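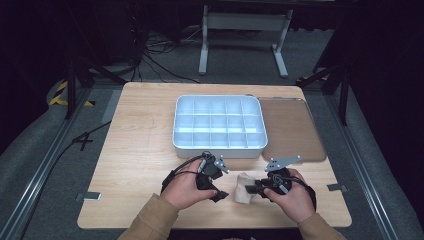
On the Sorting of Small Things

Readers of this journal will recall that the household inventory was suspended in November, when the hall cupboard had been completed and the study had not. Work resumed on Tuesday, April 4, 2023, and the present entry concerns the part of it that has taken the most time, namely the compartment tray.

The tray is white plastic, shallow, with a lid, and it is divided into three rows of small cells. The cells are not uniform in width. I regarded this as a defect when I bought it from the Lakcombe housewares shop, having gone in for something with equal divisions. I have since revised my opinion. Household objects do not come in equal sizes, and a spare key and a shirt button have no business being allotted the same amount of room.

The previous arrangement was a biscuit tin. It held collar stays, picture hooks, fuses, two watch straps, a quantity of safety pins, the small keys to the Liltomen suitcase, and a good deal of matter that could not be identified. Anyone wanting a picture hook was obliged to empty the tin onto the nearest surface, and the contents were seldom returned in full. The tin has been retired to the garage, where it now holds string.

The following procedure has been adopted.

All cells are to be emptied before any sorting begins. I attempted once to sort around existing contents and found that I was defending earlier decisions instead of making new ones.

The back row is reserved for sewing and clothing items. Buttons go in the widest cell, pins in the narrowest. Thread is not admitted, as it unwinds and travels.

The middle row is for hardware. Picture hooks and cup hooks were to have shared a cell, but they tangle – this was established within the hour – and they have been separated.

The front row is for keys and for items awaiting a ruling. An item may await a ruling for 68 days. I am aware that the figure is peculiar. It is the number of days between the start of this work and the date on which my sister visits, and she has offered to take away whatever remains.

Soft items are the outstanding difficulty. A scrap of cloth will go into a cell if it is folded tightly, and will then rise out of it by degrees until the lid no longer sits properly. My neighbor Noel Bañez keeps his polishing cloths in an envelope and has recommended the practice. I have no envelope of a suitable size and have so far declined to buy one for the purpose. The matter is carried over.

On the question of labels, I had intended to print them. The label tape sold under the Clostirow name is a good product but too broad for the partitions, and trimming it with scissors gave a poor result. Pencil on masking tape, fixed to the inside of the lid and laid out in the same order as the cells, has been adopted for the time being. It has the advantage that it may be erased.

I would add a word about the surface on which one works. Sorting should be done on a pale, plain table with nothing else on it that is not part of the job. A dropped pin shows up at once on light wood and not at all on dark carpet, a fact I have confirmed in stocking feet.

The desk drawer on Solís Street, where my late aunt's papers were kept, will be taken up next. It contains no small hardware as far as I know. There are a great many rubber bands.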